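第4章 道は誰の作文か

住宅地の街路を読む

この章で学ぶこと

舗装、縁石、塀、門、植栽を、それぞれ別の書き手による文章として読み分ける。
コンクリート舗装の目地とひび割れの違いを、現場でどこまで言えるかを知る。
路面に残った痕跡から推定してよいことと、推定したくなるだけのことを区別する。
街路の記録票を一枚、自分の手で仕上げる。

4.1 はじめに、あるいは退屈について

住宅地の道ほど学生に人気のない教材はない。橋には構造があり、広場には歴史があり、駅前には少なくともコーヒーがある。住宅地の道には塀がある。塀の次にはまた塀がある。初年度の実習で受講者に「好きな街路を一つ選んで三十分立っていなさい」と指示したところ、提出された記録の大半は最初の五分で終わっており、残りの二十五分については「特になし」の四文字で片づけられていた。筆者はこの四文字を、以後の授業で禁句に指定した。すると翌年からは「とくになし」と平仮名で書かれるようになった。

それでも本書が第4章を丸ごと住宅地の道に充てるのは、道の大部分が住宅地の道だからである。読者がこれから一生のうちに歩く距離を考えてみればよい。名のある大通りを歩く時間より、自宅の前の、名前もよく知らない道を歩く時間のほうがおそらく長い。それだけ長く付き合う相手の顔を、われわれはあまり覚えていない。家の前の縁石が何色か、いま即答できる読者は次の節を飛ばしてかまわない。

前章まで扱ってきたジェンダード通り(Jendard)は、設計図も議事録も揃った優等生だった。幅員も勾配も、誰が何に反対したかまでわかっている。本章で扱うカレン地区(Caren)にはそういうものがほとんど残っていない。ある図面には道があり、別の図面には同じ場所に果樹園がある。どちらも正しい時期があったのだろう。資料が乏しいとき、頼りになるのは道そのものであり、道は質問にはあまり答えてくれないが、隠しごとも下手である。

4.2 五人の書き手

街路を一冊の本だと考えると、たいていの教科書はそこで設計者を著者に据える。本書では共著とみなす。しかも互いに原稿を見せ合わなかった共著者たちである。

一人目は舗装をした人々。路面の材料と幅と、目地の位置を決めた。二人目は縁を決めた人々で、縁石と歩道、つまり車の領分がどこで終わるかを書いた。三人目は沿道の住人で、塀と門を担当する。この書き手は筆が強い。四人目は植物で、締め切りを守らず、割り当てられた頁をはみ出す。五人目は通った者すべてである。タイヤも靴も、五人目の筆記具に数えられる。

オクサーナ・フナチュク(Oksana Hnatiuk)は講義録『縁の文法』のなかで、三人目の書き手を「街路でただ一人、読者に背を向けて書く著者」と呼んだ。塀は内側の暮らしのために建てられ、道から見えるのはその裏面である。にもかかわらず、通行人の目の高さを占めるのは圧倒的に塀だ。われわれは他人の裏面を見ながら通勤している。

もちろん、この五人に区分することに異論はある。ヤロスラウ・ヤツェンコ(Yaroslav Yatsenko)は、電柱や管路を扱う六人目を立てないのは怠慢だと書評で指摘した。その通りである。電柱は第7章に出てくるので、それまでは「その他」の欄に我慢してもらう。

4.3 一本の道を前にして

では実際に読んでみよう。図4.1を見る前に、白紙を一枚用意してほしい。見ながら書くのではなく、まず一分ほど眺め、頁を伏せ、覚えているものを書き出す。書けなかったものの一覧のほうが、あとで役に立つ。
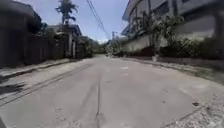
図4.1 住宅地のコンクリート街路。路面の中ほどを通る暗い線と、左側の曲がったタイヤ痕に注意。

伏せた紙に何が残ったか。毎年の結果はだいたい同じで、まず椰子の木が書かれる。空を背に黒く立っている木は、確かに忘れにくい。次に奥の緑、それから左手の家。いちばん広い面積を占めている灰色の路面は、書かれたとしても「道」の一字である。主役が一字で済まされている。

そこで主役から始める。路面は淡い灰色のコンクリートで、色むらがあり、使い込まれた肌をしている。道の中ほどには、細く暗い線が手前から奥へ向かって延びている。これを目地と読むか、ひび割れと読むか。

コンクリートは固まる過程でも、その後の温度変化でも伸び縮みする。放っておけばどこかで割れるので、割れてほしい場所をあらかじめ決めておく。これが目地の考え方で、要するに、割れるなという命令が通らない相手に、割れる場所だけは指定させてもらうという交渉である。交渉がまとまれば線はまっすぐになり、決裂すれば線は好きなところを走る。ただし、両者の境目は教科書が望むほど明快ではない。目地の縁が欠けてひび割れのような顔になることもあれば、車線の継ぎ目に沿って割れたものが目地のような顔をしていることもある。写真一枚での判定は控え、記録票には「線状の暗部、縦方向、目地またはひび割れ」と書く。歯切れは悪いが、歯切れのよい誤記よりは後の人に恨まれない。

結果として、この線は道をおおよそ左右に分けている。塗られた中央線の代わりに走行位置の手がかりになるかどうかは、線を眺めていても決まらない。通行を観察して初めて言えることであり、章末の課題2で扱う。

中央からやや右にある白っぽい部分も同様である。薄れた塗料かもしれないし、明るい色の補修跡かもしれない。受講者の一人は「横断歩道の亡霊」と書いてきた。文学としては採点したかったが、本科目は測量の単位に数えられている。

4.4 痕跡は何の証拠か

五人目の書き手の原稿に移る。図4.1の左側には、長い一対の暗いタイヤ痕が、手前の左端から中央へ向かって斜めに曲がり、先へ行くほど薄くなっている。

ここで教室は必ず活気づく。急停車だ、いや急発進だ、犬を避けたのだ、いや若者だ。普段「特になし」と書く学生ほど、タイヤ痕については短編小説を書いてくる。マリーチカ・ミハイリュク(Marichka Mykhailiuk)の実習班は、同様の痕跡をめぐって午後いっぱい議論し、運転手の性格と婚姻状況まで確定させた。痕跡の長さは誰も測っていなかった。

痕跡から言えることは限られている。平行する二本の曲線があること、濃さが一様でないこと、そして路面上での位置。進行方向は、濃淡だけでは決めにくい。時期も同じで、新しいものと古いものが同じ濃さに見えることは珍しくない。記録票の「原因」欄は空白のままでよい。空白を埋めたい衝動に駆られたら、欄外に鉛筆で書き、提出前に消すこと。

4.5 縁と背中

路面の左側には、低く細いコンクリートの縁石と歩道の帯が続く。路面よりわずかに高く、色も明るい。高さの差は小さくとも、段差は標識より古い言語で「ここまで」と告げる。告げられた側が従うかどうかは、また別の章の話になる。

歩道のすぐ向こうには、高く暗い境界が立っている。塀と呼ぶか柵と呼ぶか、影が濃くて判じにくいので、記録票には「塀または柵」と記す。フナチュクの言う背を向けた著者の典型である。その先には淡い色の二階建ての家があり、木の葉に半ば隠れ、足元に縦の線の入った背の高い門か戸口らしきものを構えている。境界の明暗がここで切り替わることに気づいた読者は、かなり目が慣れてきている。同じ三人目の書き手でも、隣同士で文体が違うのだ。

フリスティーナ゠マリーヤ・シェフチュク(Khrystyna-Mariia Shevchuk)は、カレン地区の調査ノートで、沿道の境界を延べ1,453メートルにわたって歩き、素材と高さの変わり目だけを書き留めた。ノートは2冊になった。なかに一行、「ここで塀が機嫌を直す」とある。分類表のどの欄にも入らないが、同じ場所に立つと意味がわかる。筆者は結局、この一行のために分類表に備考欄を増設した。

4.6 記録票の書き方

本書ではアントニュク式(Antoniuk)の記録票を簡略化して用いる。元の様式は項目が多く、記入を終えるころには日が傾いて影の欄を書き直す羽目になる。簡略版の項目は次のとおり。

地点と、立った向き
路面の材料、色、表面の状態
線状のもの(目地、ひび割れ、塗装。区別できなければ併記)
縁(段差の有無、歩道の幅)
沿道の境界(塀、柵、生け垣、門)
植物(路上に影を落とすものは必ず)
痕跡
その他(電柱はここ)
備考

影を軽んじてはならない。影は動くが、影を落とすものはそう動かない。路面に暗い部分があるとき、それが染みなのか影なのかを取り違えた記録は毎年出る。オニエカチ・ラワル(Onyekachi Lawal)は7月の実習で、路面の「広範な黒ずみ」を丹念に写生し、二時間後に戻ってそれが向かいの側に移っているのを発見した。氏の名誉のために付け加えると、写生そのものは見事な出来で、現在も演習室の壁に掛かっている。

用語

目地 コンクリート版の伸縮や割れに備えて、計画的に設けられた切れ目または継ぎ目。
縁石 車道と歩道などの境に据えられた細長い部材。
境界面 沿道の敷地が道に向けている面。本書では塀、柵、門、生け垣をまとめて呼ぶ。
併記 断定できないとき、可能性を並べて書くこと。逃げではない。

課題

1 自宅から400メートル以内の街路を一つ選び、記録票を作成せよ。同じ地点で時刻を変えて二度記入し、食い違った項目に印をつけること。

2 中央線の塗装がない道を選び、車や自転車が路面のどのあたりを通るかを三十分間記録せよ。目地やひび割れとの位置関係を図示し、関係があると言えるか、言えないならば何が足りないかを述べよ。

3 図4.1について、「五人の書き手」それぞれの担当箇所を挙げよ。担当者を決めかねるものがあれば、無理に割り振らず、決めかねる理由を書くこと。

4 ウスティク坂(Ustik)の古い実測図では、全長が440メートルと記されているが、起点の位置が書かれていない。起点を定めるために現地で探すべき手がかりを挙げよ。

次節では、課題4の坂を下から順に登りながら、勾配と排水を扱う。歩きやすい靴で読まれたい。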